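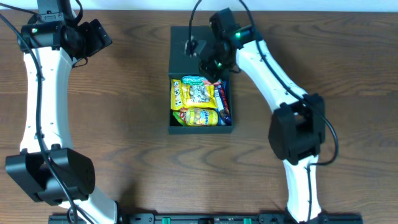 Black open-top box on the table, two arms reaching in.

Fladstead district: boundaries and page text
Regional Gazetteer board > Districts > Corrections

kane_nepia, 09:14
The Fladstead entry still gives the district as a subdivision of Trakora. It was separated when the county was reorganised and has had its own council offices ever since. I propose the opening paragraph should read: "Fladstead is a market town and the administrative centre of Fladstead district. It lies 14 km north of Trakora on the left bank of the Mockus." Population 3,000 for the town only. Any objections before I submit?

vraudsepp, 09:52
Two. The 14 km is by road. The gazetteer standard is a straight line between the main post offices unless marked otherwise. Also, the old town is on the left bank but the station and everything built after it are on the right. "On the Mockus" is enough.

kane_nepia, 10:20
Accepted on the river. On distance I disagree. Half the entries for this county use road figures, and a reader going by bus has no use for the straight line. I will put "by road" after the number.

Percy Z, 11:37
Is Nastska in the district or not? The entry lists it as a village of Fladstead, the map sheet puts it over the line in Trakora.

ivars_j, 12:05
It is in both. The boundary follows the mill stream, and the stream runs through the village. The church and the 300 or so houses usually quoted

ivars_j, 12:08
Posted too early. The church is on the Fladstead side, the school on the Trakora side. The figure of 300 in the old entry is inhabitants, not houses. Nastska pays its rates to Fladstead.

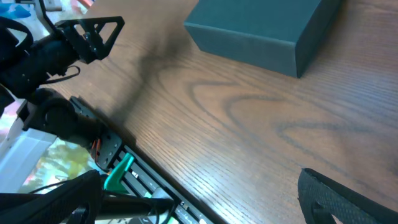 The hill behind the village is a separate matter. The entry calls it the highest point in the district, and it is lower than the ridge at the northern end. I would delete the sentence.

vraudsepp, 12:31
Rates do not settle a boundary. List it under Fladstead with a cross-reference from Trakora. Agree about the hill.

n.mathur, 14:46
The paragraph on the July fair needs a source. It says the fair has been held without a break since the bridge was opened. The parish book I have been through has a gap of 5 years.

kane_nepia, 15:10
Which years? If you can give the page numbers I will change it to "held most years".

n.mathur, 15:28
Will look them up tonight. Please leave the fair out of this submission.

kane_nepia, 15:33
Fine. Submitting the opening paragraph, the Nastska cross-reference and the hill deletion. Distance stays as 14 km by road.

vraudsepp, 15:40
My objection to the distance stands. Please record it in the edit note.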